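Picking at the snack counter: an interview with Zuweira Boateng

Zuweira Boateng runs order assembly for Firden, which packs snack and lunch trays for office buildings from a site in Juvthorpe. Since May the site has had a two-arm station, supplied by Listia, on its mixed-item line. We asked her what has changed on the floor.

The station handles the part of the order that used to cause the most sore wrists, she says. A packer would reach, turn and set down all shift, with goods of different shapes and weights. "A bottle is easy. A sandwich wedge is hard, for people too. If you pinch it, it opens."

The target is 200 trays per shift. Before the arms came in, two people worked that position together. Now one person tends the station and the other has moved to receiving. No jobs were cut, Boateng says, but the work is different, and she does not claim that everyone likes it better.

"The tending job is mostly layout. You put the goods where the arms can get at them, you keep the labels readable, you clear a stop when there is one. Some of my packers find that slow. One of them asked to go back to the hand line after a week, and I moved her."
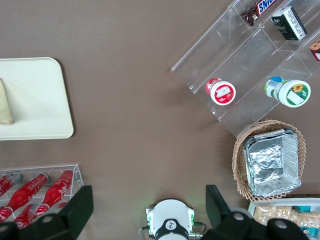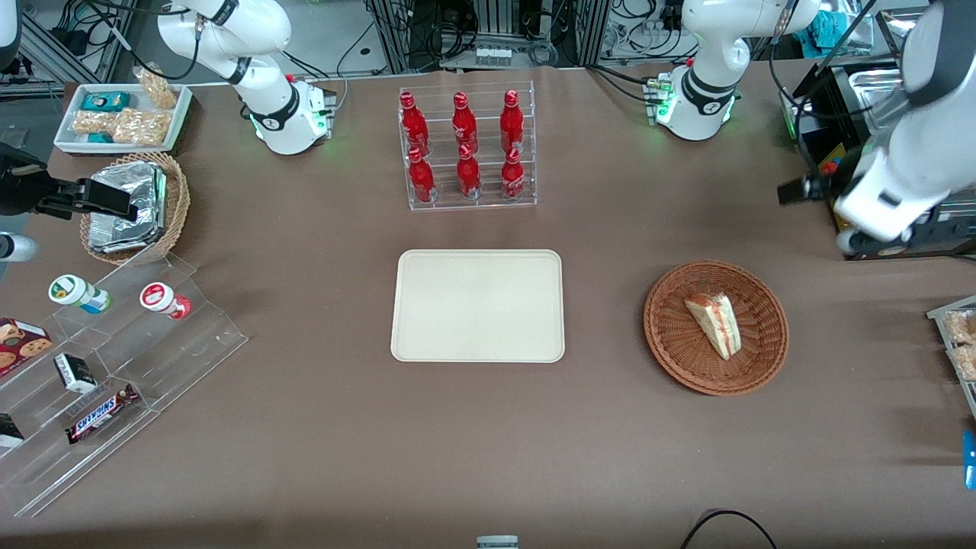

Soft drinks, candy and a tray on the brown table, in both views.

Does the person at the station have to know how to program?

The tender works from a screen with start, pause and a list of items. Changes to the grasp settings go through Abubakari, the line technician, who trained at Listia for two weeks.

The harder change, in Boateng's view, was responsibility. On the hand line, a wrong item was traced to a packer by initials on the slip. With the arms, the slip carries a station number. She kept the tender's initials on it as well for a while, then dropped them after complaints that people were signing for errors they had not made.

"That was a fair complaint," she says. "I should have seen it earlier."

Pay was the other point. Tenders receive 50 cents an hour above the packing rate. Packers on the hand line asked why, and the answer — that tenders are certified to clear stops — satisfied some of them. The certification is now open to anyone on the floor, and the rota changes every Monday so that the same people are not left at the station.

Her next request to Listia is a quieter stop alarm. The current one can be heard in receiving.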